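Can a machine put sleeves on drinking glasses yet?
Home > Small workshop > Packing and finishing
Posted 29 October 2022

Agnes Engström
We finish glassware for a few shops and online sellers. One regular job is a gray tinted glass with a brown sleeve that goes over the lower part. The glasses come to us bare and the sleeves come loose in a bag. Somebody takes a glass, opens up a sleeve, works it on, turns it until it sits straight, and sets it with the others. Then they go into foam boxes.

The next order is 793 glasses and the customer, Gajewski, wants the same amount again in November. Two of us do it now, on a steel table, with other orders waiting on the same table. My brother-in-law keeps sending me videos of robot arms folding towels and loading dishwashers and says this should be easy by comparison. Is it? I'm not looking to spend a fortune, and I would want to use the same machine on other things when this order is gone. We also do clear glasses in several sizes.

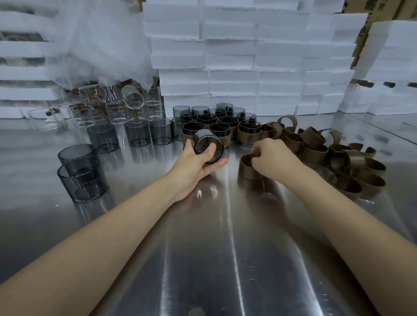
Witold Tokarz
No. Those videos are sped up and you don't see the takes where it dropped everything. For a run that size hire a student for a week.

Haruto Imai
Depends on what you mean by a machine. There have been labeling and sleeving machines for decades, but they are built for one bottle or jar and they want the sleeve on a roll or in a magazine. They will run all day and they are no use to you when the next order is a different diameter. If you had this glass every week for years I would say get a quote. You don't.

A general arm on a bench is the other route. Picking up a glass that stands upright with space around it is fine. Standing close together is harder, and tinted or clear glass is harder again, as depth cameras tend to look through it or pick up the reflection instead. A shiny steel table makes that worse. We covered ours with matte gray rubber mat and lost a lot fewer picks that way.

The sleeve is the real problem. It's soft, it comes out of the bag in any shape, and you need to open it and push the glass in at the same time. That is two hands working against each other, with some feel in the fingers. How tight is the fit? And does the sleeve have a front?

Agnes Engström
The fit is snug. Some go straight on and some you have to work down a bit at a time, and I can't tell which it will be until I have it in my hand. Yes, there is a front, there's a small emblem pressed into the sleeve, and it's faint enough that I often find it with my thumb before I see it. I also look into every glass before it gets its sleeve, to check for specks and chips.

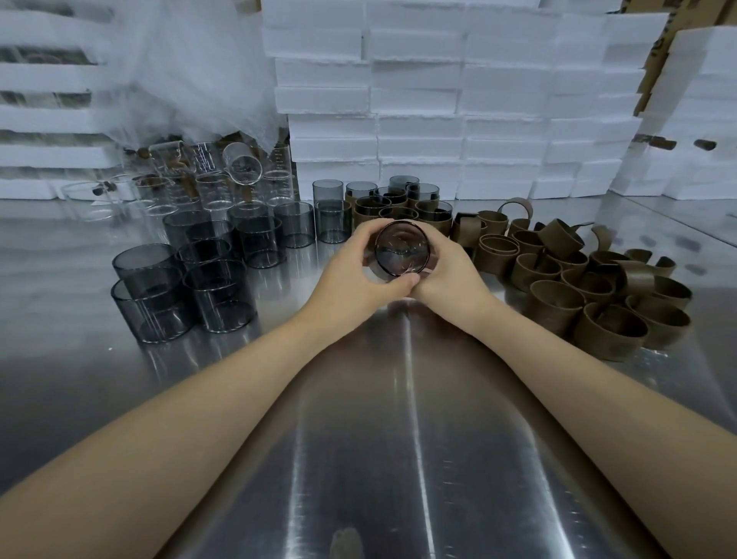
The checking takes as long as the sleeving on a bad batch. If a machine did the sleeve but I still had to pick up each glass to look inside, I don't see that I would save much. The sleeves are from Faden and they won't put them on a roll for the quantity we buy. I did ask.

Haruto Imai
Then I would leave the sleeve to people for now. With two arms and a lot of setup, you could get it done in a demo. We tried something close to it with a rubber ring on a jar, and on a good day it took 60 seconds for one. A person does that in 5. It also needed someone standing next to it to clear the misses, so we had not freed anyone.

What I'd look at is the inspection. A backlight, a cheap camera looking down into the glass and a turntable will catch chips and dirt well enough, and you can use the same stand for your clear glasses. You would still place each glass by hand, but you could have one person checking while the other does sleeves. Try it with a desk lamp and a sheet of tracing paper before you buy anything.
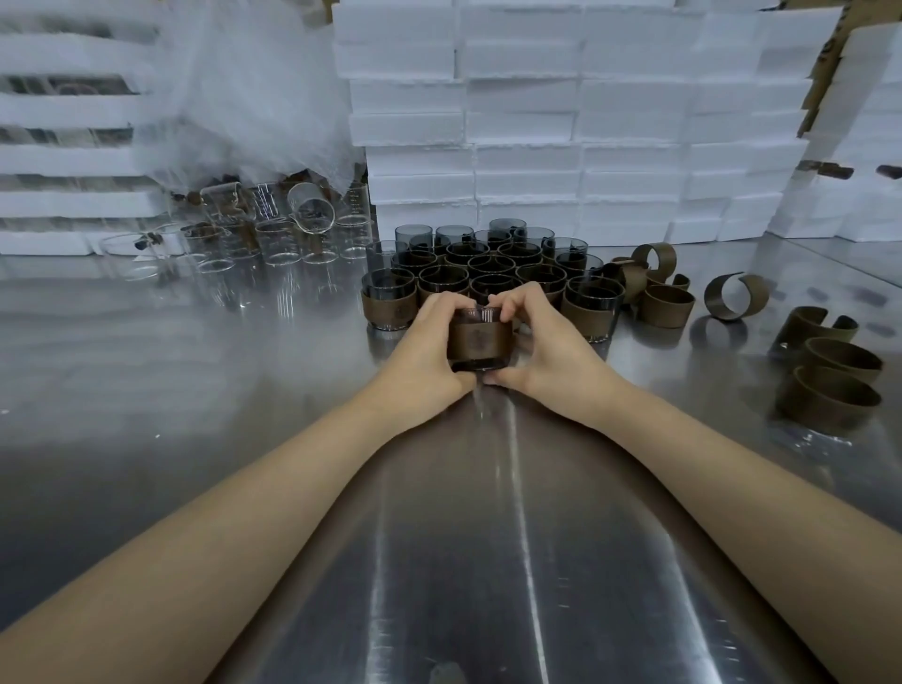
Page 1 of 2

Hubert Urbańczyk
Similar job here, cork bases on candle jars. Went through the same thinking last year and ended up making a jig. It's a tapered plug, 93 mm tall, that the band goes over first. The top of the plug is a little wider than the jar, so the band is already open when you slide it across. There's a notch in the plug where the logo goes, so every one comes out facing the same way. Printed it on a Skido at a friend's place – the first two were too rough and scratched the bands, so sand it.

I disagree with Witold about the student, by the way. Ours chipped more jars in two days than we do in a month. And I wouldn't write off robots for packing. Putting finished glasses into foam boxes is the same move over and over, and if the box is always in the same place an ordinary arm can learn that. Whether it pays on one order is another matter.

Agnes Engström
Thanks, both of you. I'll try the lamp this week and ask around for someone to print the plug. Hubert, how much wider than the jar did you make the top?

Hubert Urbańczyk
2 mm on the diameter. Start with less if your sleeve has a seam.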